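Week 7 -- Teaching by Demonstration: Collecting Data with a Leader Arm

Course handout, Introduction to Robot Learning
Instructor: Tyson Bouchard

Purpose of this handout

This handout supports the second half of the lecture and the laboratory session that follows it. Students are expected to have read it before coming to the lab. It covers the two common ways of showing a task to a robot arm, the chess task used throughout this unit, and the rules for recording and labelling demonstrations that will be marked.

7.1 Two ways of showing a task

In the previous unit, arm motion was planned from a model. The position of the target was known, a path was computed, and the controller followed it. In this unit the path comes from a person. The arm is shown what to do, its joint positions are recorded along with the camera images, and a policy is trained to produce similar motion when it sees similar images.

The first method is kinesthetic teaching, or teaching by hand. The motors are set to a low-resistance mode and the operator takes hold of the arm and moves it through the task. The method requires no second device. It has two drawbacks that matter for our work. The operator's hands appear in the camera images, and they will be absent when the policy runs. The forces on the joints also come from the operator, so the recorded motor currents say little about the task itself.

The second method is teleoperation. The operator moves a leader arm, and a follower arm copies its joint angles. Only the follower touches the objects. With careful placement of the cameras, the operator can be kept out of view entirely. The price is a small delay between leader and follower, and the loss of any direct feeling of contact. New operators tend to press too hard for this reason. In this course, all marked demonstrations are to be recorded by teleoperation. Hand guiding may be used to find comfortable poses beforehand.

7.2 The chess task

The task for this unit is to move a single piece from one square to another. The source and target squares are given at the start of each episode and marked in green for the policy. The arm must grasp the piece, lift it clear of its neighbours, carry it, and set it upright within the target square.

Chess was chosen because the rules of the game supply a clear instruction for every episode, and because success is easy to judge. The player's reasoning is handled by separate software and is not part of the assignment. Students need no knowledge of chess beyond the names of the pieces.

The difficulty lies in the spacing. A gripper that opens too wide will strike the piece on the next square. A gripper that comes down at an angle may catch the top of a tall piece on its way to a short one. Squares close to the base are awkward in a different way, as the arm must fold back and bring its wrist down in a confined space.
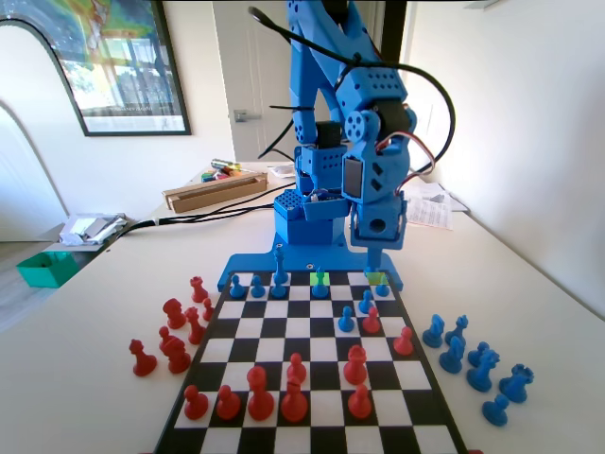
Figure 7.1. Working the row nearest the base, with the gripper pointing down over a marked square. Captured pieces stand on either side of the board.

Students should study the posture of the arm in Figure 7.1 before attempting the same row. The wrist hangs almost straight down while the upper links stay high above the column. Note also the cables tied along the arm. Slack cable that drops onto the board is a common cause of spoiled episodes, and the ties should be checked before each session.

7.3 Preparing the station

Follow the steps below in order.

1. Switch on the follower, then the leader. Wait for the ready tone from each.
2. Place both arms in the rest pose and run the calibration check in Fomeck. If any joint differs from its stored value by more than the stated limit, repeat the calibration and inform the lab assistant.
3. Open the camera preview. Confirm that the full playing area is visible and that your hands, when resting on the leader, are out of view.
4. Set out the position given on your group's sheet. Captured pieces go beside the board, clear of the arm's path.
5. Record one practice episode and play it back before starting the marked set.

7.4 Recording

An episode begins with the follower in the rest pose and ends when it has returned there. Move at a steady, moderate speed. Long pauses should be avoided -- a policy trained on hesitation will learn to hesitate, and may stop altogether at the point where the operator paused.

Approach the piece from directly above wherever the arm allows it. Use the same style of grasp for all pieces of the same kind. If two members of a group hold a knight in two different ways, the policy may settle on something between the two and grasp nothing.

Variety is welcome elsewhere. Vary the source and target squares, the pieces standing nearby, and the position of the piece within its square. A set in which every pawn stands exactly at the centre of its square gives the policy no reason to look.

Each group will record 8 sessions over the unit. The combined class set, named Hidayat, held 1343 episodes at the end of the last term. Of these, roughly 500 involved the two rows closest to the base, and those rows remain the weakest part of the trained policy. Groups assigned to them will be marked on the quality of their episodes, with no penalty for a smaller number.

7.5 Labelling

Every episode receives one of the following labels in the session log.

Clean: the piece was moved and stands upright in the target square. No other piece was disturbed.
Recovered: an error occurred during the episode and was corrected by the operator through the leader arm.
Failed: the piece was dropped, placed in the wrong square or left lying down, or another piece was knocked over.
Void: a hand entered the camera view, a recording fault occurred, or the station was bumped.

Recovered episodes are valuable and should be kept. They show the policy how to return from a poor position, and they are scarce in most class sets. Errors must not be staged in order to obtain them. Failed episodes are also kept, but are left out of training for the first assignment. Void episodes are deleted at the end of the session, after the log has been signed.

7.6 Safety and care of equipment

Keep fingers away from the follower while the leader is active. To reset the board, put the leader in its cradle and press Hold first. If the follower presses against the board or stalls, release the leader gently and use the stop button. Do not pull the follower free by hand while its motors are powered, as this can strip the gears.

7.7 Questions for discussion

Which parts of the chess task depend on vision, and which could be replayed from memory?

How would the recorded data differ if the same moves were taught by hand guiding?

A group reports that its policy reaches the right square but closes the gripper too early. What would you look for in the demonstrations?

Reading for next week: course notes, chapter 8, on action chunking and on the effect of delay between leader and follower. Session logs are to be handed in at the Senen lab desk before 4:30 p.m. on the day of your session.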